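Friday night at the Jarnitz workshop

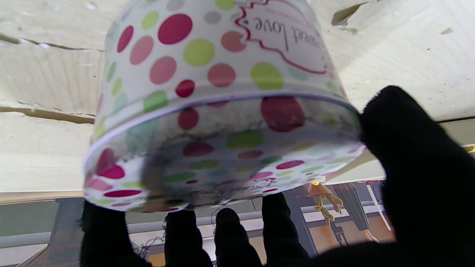

Polka dots, upside down, in the grip of the Flenska hand.

I'd been meaning to get over to Jarnitz since May, and last Friday I finally did. It's a shared workshop with 38 members and one very loud compressor, and Lefteris Rallis has had a corner of it for his robot hand build for longer than he likes to admit. He calls the project Flenska. I forgot to ask why!

The fingers are what I'd come for. They're black and fuzzy, a bit like a winter glove (I did pet one, sorry Lefteris), and he's on version 6 of the covering. The earlier ones were smoother, and he says round things used to slide straight out of them. So round tins are the big test now, and the dotted one with "love" on the label is the favorite.

Achilleas Kontogiannis does the code, mostly from home, and he'd driven over with a new grip routine to try. I got a long and very happy explanation of how the thumb decides when to stop squeezing - I followed maybe half of it. They write every attempt in a notebook, and the last entry I saw was number 2249.

I asked what it all cost and got a look. The motors came to $149 for the set, secondhand, and after that Lefteris changed the subject to coffee.

Visitors are welcome from seven on Fridays. Park behind the building, the front lot gets locked at ten and I had to go find someone with a key.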